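Shelf and Fridge Stocker, Part Time – Hanrahan Street Shop

Erodico runs a small imported-drinks shop on Hanrahan Street, two doors up from the laundromat and directly across from a much bigger store that sells the same water for less. We need a person to put bottles on shelves. After that we need the same person to put more bottles on the shelves, as customers keep taking the first ones away.

The shop stocks 275 different drinks, most of them teas, fruit drinks and sodas from China, Japan, Korea and Taiwan. A fair number of them are yellow. You will learn to tell the yellow ones apart, and you will be insufferable about it at parties.

What the job is

You'd work three evenings a week, from closing time until the fridges are full. The front fridge wants facing up every shift: labels out, caps level, oldest dates at the front. The back room wants sorting, and has wanted it for years. Deliveries come in on the evenings you work, usually while you are on the ladder.

You will also check every bottle before it goes out. We look for cracked caps, broken seals, dents, and labels put on by a machine that was having a bad day. Anything doubtful goes in the gray tub under the sink. Do not drink from the gray tub. We mention it for a reason and would like to leave it there.

Shelf tags are handwritten, in English on the top line and in the original on the second. You don't need to read Chinese, Japanese or Korean to apply, but you do need to be able to copy characters neatly and notice when two of them are different. The last stocker decided that close was good enough, and for most of a month the plum drink was sold as something a customer kindly described as "furniture."

What we're looking for

– You can lift a full case without making a speech.
– You can stand in front of an open fridge for long stretches. Bring a sweater, even in summer.
– You like things in rows. This is hard to teach and we've stopped trying.
– You can work alone with the radio on. The radio is set to one station and the knob is gone.

Retail experience is fine. So is none. People who have worked in libraries tend to do well with us. People who have worked in bars tend to do everything very fast and then rearrange it to their own taste.

What you get

Pay is $60 a shift, plus one drink of your choice from the fridge each evening. The favorite among the staff is the rock sugar and pear, and if you want one you should put it aside early. It has 冰糖雪梨 running down a green panel on the front, four characters in a column, and it is a good one to practice your tags on.
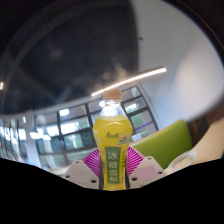

Iris wrote in to say the pear should never have been moved to the bottom shelf, that she has bad knees, and that whoever gets this job should put it back at eye level on the first night. We have passed this on to the person who doesn't exist yet.

Trial shift

Everybody we like the sound of gets one paid trial shift. You'll be given a cart, an empty fridge and a plan of where things go. The plan is out of date. What you do about that is more or less the interview.

How to apply

Leave a note at the counter or send one through the form on the Nesow jobs board, listing 137. Tell us which evenings you can't work and which drink you'd put at eye level. No résumé needed, and please, no cover letter about your passion for beverages. We had one last time that ran to two pages and got the name of the shop wrong.

Last updated: Sunday, December 16, 2018

Comments (3)

tallboy_d
Is the ladder still the same ladder?

Erodico
Yes.

marnie k
Eye level depends on whose eyes. I'm five foot one and I have never seen your top shelf.

More listings on Nesow

Counter help, weekends, Hanrahan Street bakery
Dog walker wanted, two dogs, one of them reasonable
Envelope stuffing, 4000 envelopes, chairs provided
Night cleaner, bowling alley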